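Home News Products Events Visits Contact

Open day at the Clivard load cell works

6 min read

If you have ever hung a load cell off a crane hook and trusted the number on the handset, you owe it to yourself to see where one gets made. I went to the Clivard open day on 4th October and came home with sore feet, a carrier bag full of data sheets and a much better idea of what goes on inside the shackles and tension links we hire out every week.

The works is on the edge of Flurnon, behind the old grain siding. You sign in, swap your shoes for a pair of very ugly toe-capped ones, and they take you round in groups of 5, which meant we could hear the guide even when the saws were going. First stop was the bar store. Every length of steel has its cast number painted on the end, and that number follows the metal all the way to the certificate in the lid of the box. I knew that in theory. Seeing a half-machined link with the number scribed on its flank, waiting in a tray with its paperwork, was something else!

Next came the gauging room, and I could have stayed there all day. The strain gauges are bonded by hand under magnifiers, four to a bridge, and then clamped and baked. The people doing it were happy to talk while they worked, and one let us look through her magnifier at the solder tabs. The leads are finer than hair. I asked how many get rejected and was told "more than you'd like, fewer than last year", and then she showed us a bad one: a tiny bubble under one corner, which would have drifted with temperature and driven somebody mad on site.

We broke for lunch after that and ate in the canteen upstairs, where there's a window straight down on to the test bay. I'm afraid I talked shop the whole time.
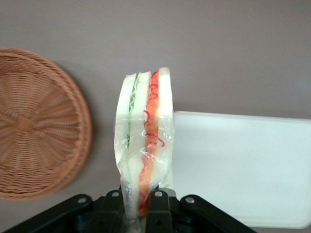 The test bay is the bit everyone had come for. The big machine is a horizontal bed made by Lauritsen, rated to 800 tonnes, and it's longer than our whole yard office. They had a wide-body shackle pinned up in it with a wireless load pin fitted, and they took it up in steps while we watched the readings on a screen behind the barrier. You don't hear much – a hum from the pumps, then a creak as the slings bed in. At each step the operator waits for the figure to settle, logs it against the reference cell, and goes on. Then all the way down again, and the whole run repeated. It's slow, careful work and I loved it.

Radio range was the other demonstration. They walked a handset out across the car park and along the siding with a link transmitting from inside the bay, steel doors shut, and it held to 216 metres before it started dropping packets. With the doors open it went to 1106, by which time the chap with the handset was a dot in a hi-vis vest. No use to us in a dock full of containers, of course, and they said so themselves. Their advice was to put the aerial side of the link facing the operator and keep the spare batteries in a warm pocket in winter, and I've already passed that on to our lads.

A few grumbles. The repairs section was closed off, and that was the part I most wanted to ask about, as we have two older links with cracked battery covers. Parking was tight. And the new handset, the Flavness, was only there as a shell with a dummy screen, so I can't tell you how it behaves in gloves. The buttons are bigger, at least, and there's a proper lanyard point.

They're planning another day in March, with the repairs bench open this time, and I've put my name down. Take a notebook and ask to see the drawer of broken returns by the despatch door. There's a shackle pin in there bent like a banana.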